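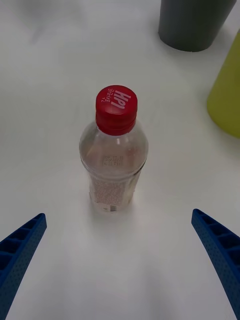
Wrist cam, bead bottle between the open fingers, cups behind.

Thursday, April 11, 2019
Robotics club notebook, arm bench

Great session! Sihan Li and I had the bench to ourselves until the drone people came in, and we spent nearly all of it on the bottle task for the Stivow round. Rules reminder for anyone reading this who missed the meeting: the arm has to pick the target off a white table, carry it to the drop square and let go with the target still standing. Cups are distractors. Touching a cup costs points, knocking one over ends the run.

The bead bottle is our target for now. I like it a lot. The beads sit low so the weight is low, and the red cap is a gift for the vision code (a big round blob of color on a white table, what more do you want). Sihan swapped the old threshold for one on hue only and the cap came up clean on the first try. I may have cheered. The clear part of the bottle is still hopeless, the detector sees table straight through it, so we find the cap and work down from there using the bottle height typed into the config. Yes, that's cheating a little. Calum Strachan says the judges allow it as long as the number is in the config before the run starts.

Settings we ended on, so I don't have to dig them out again:
Exposure locked, auto white balance off
Approach speed 40 percent of what we had in February
Close on current, limit 560
Pause of 400 ms after closing, before the lift
Config saved as zustier_194

The pause is the big find of the day. Without it the arm starts lifting while the fingers are still settling and the bottle tips forward. With it we got 4 good lifts in a row, which is our best streak ever with these fingers!! The ribs bend in around the bottle so nicely. Calum wants to try thinner ribs on the next print, and I'm all for it, but please keep the current pair as spares and write the rib thickness on the bag.

Cups: the chartreuse one is fine, hue filter drops it every time. The dark gray one gives us trouble when it's near the side of the view, where the code takes it for a shadow and plans a path right over it. Sihan thinks we should treat any dark patch above a certain size as solid. Simple, and I think she's right.
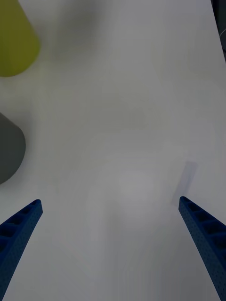
Second job: flat clear things

Wuyts class has asked if the club arm can help with their sorting project, so we looked at low-contrast pieces as well. The pale see-through one over by the right finger is just the sort of thing they mean. I can find it by eye in the wrist view, but only once I know where to look. The detector returned an empty list. Edge detection with the gain up gave us a faint outline plus a lot of junk from the blotchy light on the table.

Ideas so far: lamp from the side, low down. Or a dark mat, which Sihan likes and I don't, as the bottle task needs the white table and we'd be swapping all day. Hundier has a polarizing filter in its parts catalog that might fit over the lens, I'll measure the mount.

Next time
Side lamp test, both tasks
Dark patch rule into the planner (Sihan)
New fingers if the printer is free (Calum)
Run the bottle with the gray cup right next to it, at full approach speed, just to see. I can't wait for that one.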